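Helpers wanted – clothes folding arm, Flordale shared workshop

Need 2 people for our home-built arm, the Weler. Folds towels ok. Jeans, not yet. Elastic cuffs are the worst, it grabs the gathers and lets go again.

What you'd do: lay out clothes, run the arm, write down where it went wrong. Some 3 hours a week, evenings, thru May. No coding needed but if you can solder – great. Unpaid, bench space is free while your helping.

Old denim also welcome, any size, drop it in the Walico crate by the door. 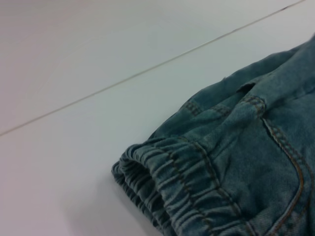 Anything with thick seams or pockets is good. No zippers for now pls.

To join, leave a note with your evenings at bench 73, ask for Bañez.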